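**Amwood bin-picking cell, single arm**

Supplied by Gostum. Price on application. Quotes issued before 2 December 2023 remain valid until the end of March.

The cell is meant for mixed small goods that have to be moved one at a time between open bins. The base price covers the mounting frame, two bins, the controller cabinet and two days of setup at your site. The arm is quoted separately, as many buyers already have one.

Budget for:

- delivery and siting: allow 6 weeks
- operator training: 17 hours
- yearly service visit, from the second year
- spare gripper parts

Floor space needed is around 62 square feet, including the access side.
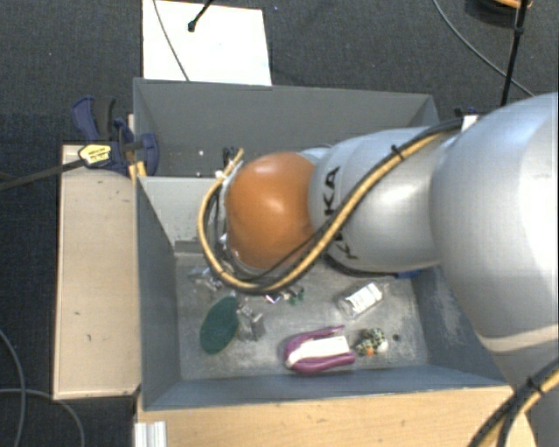
Hoses and cables are the item most often left out of a first budget. External routing is standard on this cell, with the yellow hose and black cables tied along the outside of the arm and looped at the orange wrist joint. Leave slack for the full reach, and order a spare hose set with the cell. Bins scuff on the floor in normal use and are sold singly.

Internal routing can be quoted on request.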